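시뮬레이션 식탁에서 배운 양손 로봇, 물체 간격 좁아져도 계획 다시 세운다

오키네(Okine) 연구팀, 손 모양까지 함께 고르는 동작 계획 기법 공개

2018년 9월 16일

로봇 손이 식탁 위로 들어올 때 가장 자주 문제가 되는 것은 집는 순간이 아니라 그 직전의 접근 단계다. 물체가 서로 붙어 있거나 한 물체가 다른 물체에 걸쳐 있으면 손가락을 펼칠 공간이 모자라고, 양팔을 쓰는 로봇은 한쪽 팔이 다른 쪽 팔의 경로까지 막는다. 로봇 조작 연구 그룹 오키네가 이 접근 단계를 따로 떼어 다룬 동작 계획 기법을 내놓았다. 기법의 이름은 '베키에르(Bekier)'이며, 실험은 모두 컴퓨터 시뮬레이션에서 이뤄졌다.

기존 방식은 목표 물체를 정하고 손목의 최종 위치를 계산한 다음, 거기까지 가는 팔 경로를 찾는다. 손가락을 어떻게 펼칠지는 마지막에 정해진다. 베키에르는 순서를 바꿨다. 손목 경로와 손 모양을 한 묶음으로 놓고 후보를 만든 뒤, 각 후보가 식탁 위 물체와 반대쪽 팔에서 얼마나 떨어져 있는지를 먼저 따진다. 거리가 기준에 못 미치는 후보는 집기 계산에 들어가기 전에 버린다.

연구팀은 이 방식을 시험하기 위해 가상의 식탁을 꾸몄다. 갈색 상판에 파란 타원형 접시, 레몬, 장식 문양이 뚫린 받침, 소용돌이 모양의 빵과자, 화분 등을 올려놓은 구성이다. 레몬은 접시 가장자리에 걸쳐 있고 빵과자는 받침 위에 놓여 있다. 두 물체의 거리가 가까워 손이 한쪽으로 조금만 치우쳐도 다른 쪽을 건드릴 수 있다.

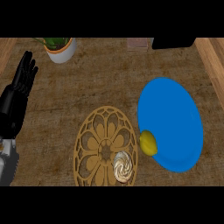 제6호

접근 단계의 출발점은 손을 물체에서 떨어뜨려 두는 자세다. 연구팀은 이를 '대기 자세'라고 부른다. 네 손가락을 벌려 식탁의 빈 쪽에 손을 띄워 둔 상태도 여기에 들어간다. 손가락을 벌리면 이후 물체를 감싸는 데 필요한 움직임은 줄지만 손이 차지하는 폭이 넓어진다. 반대로 모으면 좁은 틈을 지나기 쉬운 대신 물체 앞에서 다시 펼쳐야 한다. 베키에르는 이 두 가지 비용을 한 식에 넣고, 남은 공간에 따라 어느 쪽이 유리한지 계산한다.

계산에 들어가는 항목은 3가지다. 손과 가장 가까운 물체 사이의 거리, 손 모양을 바꾸는 데 드는 관절 이동량, 그리고 반대쪽 팔과의 간격이다. 연구팀에 따르면 세 번째 항목을 넣기 전에는 두 팔이 각각 좋은 경로를 찾고도 식탁 가운데에서 서로 길을 막는 일이 잦았다. 한 팔이 멈추면 다른 팔도 기다리게 되고, 계획기는 두 팔의 경로를 처음부터 다시 찾아야 했다.

간격 항목을 추가한 뒤에는 멈춘 팔을 그대로 두고 움직일 수 있는 팔의 경로만 고치는 일이 가능해졌다. 이때 멈춘 팔은 고정된 장애물로 취급한다. 팔 전체를 단순한 원통 몇 개로 바꿔 계산하던 이전 판과 달리, 이번 판에서는 손과 팔뚝을 나눠 거리를 잰다. 손가락이 접시 위에 있을 때 팔뚝도 접시 위를 지나는 경우가 많은데, 둘을 한 덩어리로 잡으면 실제로는 지나갈 수 있는 경로까지 충돌로 판정되기 때문이다.

거리 계산에는 물체의 바깥 윤곽을 쓴다. 다만 받침처럼 구멍이 뚫린 물체는 따로 처리했다. 구멍 안쪽까지 세밀하게 계산하면 손가락 끝이 구멍으로 들어가는 경로가 후보에 남는다. 연구팀은 이런 경로가 계산상으로는 가능해도 쓸모가 없다고 보고, 접근 단계에서는 받침을 구멍 없는 납작한 판으로 바꾸었다. 세밀한 형상은 물체를 집는 단계에서만 다시 불러온다.

걸쳐 놓인 레몬은 다른 문제를 낳았다. 접시를 밀면 레몬이 함께 움직일 수 있으므로 두 물체를 별개의 장애물로만 다룰 수 없다. 베키에르는 닿아 있는 물체를 한 묶음으로 표시하고, 묶음 안의 한 물체에 가까이 갈 때 나머지 물체의 여유 거리도 늘려 잡는다. 목표가 레몬이면 접시 쪽에서 들어가는 경로의 비용이 올라가고, 목표가 접시이면 레몬이 놓인 가장자리를 피하는 경로가 앞 순위로 올라온다.

시험에는 공개 전부터 연구팀이 써 온 시뮬레이션 환경 '보이쿠(Voicu)'가 쓰였다. 보이쿠는 물체의 위치를 조금씩 바꿔 같은 과제를 되풀이하게 하고, 충돌이 일어난 지점과 그때의 손 모양을 기록한다. 기록은 경로를 고르는 가중치를 조정하는 데 들어간다. 학습에 쓰는 배치와 평가에 쓰는 배치는 서로 나눠 두었고, 평가 도중에는 가중치를 바꾸지 않았다.

비교 대상은 2가지였다. 하나는 손 모양을 마지막에 정하는 기존 방식이고, 다른 하나는 손 모양을 함께 고르되 반대쪽 팔을 고려하지 않는 방식이다. 물체 사이가 넓은 배치에서는 세 방식의 결과에 큰 차이가 없었다. 오히려 단순한 기존 방식이 계획을 더 빨리 끝내는 경우가 많았다. 차이는 물체가 접시 주변에 몰린 배치에서 나타났다. 기존 방식은 물체 앞까지 간 다음 손가락을 펼치지 못해 되돌아가는 일이 반복됐고, 베키에르는 출발 전에 그런 후보를 걸러 냈다.

양팔을 함께 쓰는 과제에서는 두 손의 모양이 서로 다른 결과도 나왔다. 왼손은 손가락을 모은 채 곧게 두고, 오른손은 접시 위에서 손가락을 살짝 굽히고 엄지를 옆으로 뻗는 식이다. 두 손에 같은 자세를 강제하지 않은 것은 의도한 설계다. 연구팀은 초기 판에서 좌우 대칭 자세를 기본값으로 썼으나, 한쪽 손만 물체에 가까운 상황에서 다른 손까지 필요 없이 움직이는 문제가 있어 이를 뺐다고 설명했다. 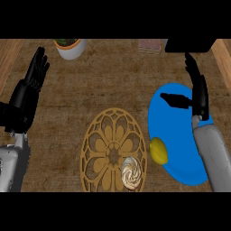
남은 과제

이번 결과는 접근 단계에 한정된다. 물체를 실제로 쥐고 드는 힘, 표면의 미끄러움, 무른 물체의 변형은 평가에 포함하지 않았다. 빵과자처럼 눌리면 모양이 바뀔 수 있는 물체도 시뮬레이션에서는 단단한 물체로 다뤘다. 연구팀은 집기 단계까지 범위를 넓히려면 접촉 모형부터 바꿔야 한다고 밝혔다.

시야도 한계로 꼽혔다. 평가에서는 모든 물체의 위치와 모양을 계획기에 미리 알려 주었다. 실제 로봇이라면 카메라로 물체를 찾아야 하고, 팔이 접시 위로 들어가는 순간 그 아래가 가려진다. 위치를 잘못 알았을 때 여유 거리를 얼마나 더 두어야 하는지는 아직 정해지지 않았다. 여유를 크게 잡으면 충돌은 줄지만 붙어 있는 물체 사이로는 아예 들어가지 못한다.

계산 시간도 손볼 부분이다. 손 모양과 팔 경로를 함께 다루면 후보가 빠르게 늘어난다. 현재는 비슷한 손 모양을 묶어 대표 자세만 검사하는 방법으로 수를 줄이고 있는데, 묶음을 거칠게 나누면 좁은 곳에서 쓸 수 있는 자세까지 빠진다. 연구팀은 처음에는 대표 자세만 보고, 통과할 후보가 하나도 없을 때 묶음을 더 잘게 나누는 방식을 시험 중이다.

보이쿠 환경의 식탁 배치 파일과 충돌 기록 형식은 10월에 공개된다. 베키에르의 계획기 코드는 손과 팔뚝의 거리 계산 부분을 정리한 뒤 따로 배포할 예정이며, 배포 시점은 정해지지 않았다. 다음 시험에서는 접시와 받침의 위치를 서로 바꾸고 목표 물체를 과제 도중에 변경하는 조건 2가지가 추가된다.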